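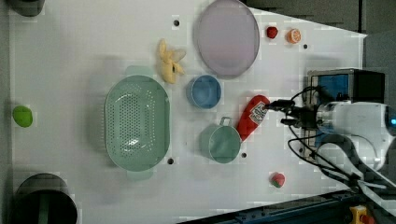

One mother in Pavell says she stopped buying toys the winter her closet door would no longer shut. She now borrows them. The Oline Toy Library is a short walk from her apartment, and a family card there costs $13 a year.

Oline opened in a former shoe store on Hajdu Street. It lends 122 sets, from train tracks to doctor kits, and each goes out for three weeks. Play kitchens have the longest waiting list, and food sets are a close second. 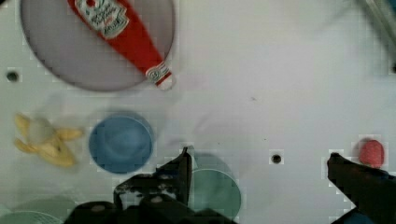
Why would anyone wait a month for a toy banana, one father wanted to know when he signed up. His daughter had asked for the food set by name. He put her on the list, and they have renewed it twice.

Pretend cooking holds a child's attention well past the age of four. Younger children mostly fill things and empty them again. Later they take orders, set prices and argue over who gets to be the customer.
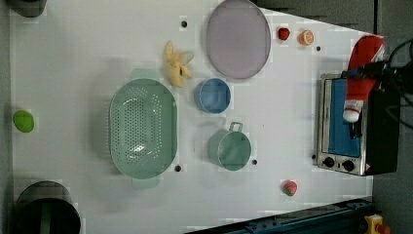
The older ones also mix sets freely, so pieces go astray. A missing lid or spoon costs the family nothing at Oline. A missing battery cover does — those are hard to replace.

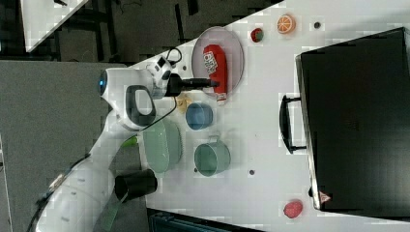 Starting one in your town

The library in Broda began with a single shelf and a paper sign-out sheet. Donations filled the shelf by June. Its advice to other towns is to wash everything on return, keep opening hours short and turn down puzzles.

Contact the magazine | Copyright, all rights reserved | Back to top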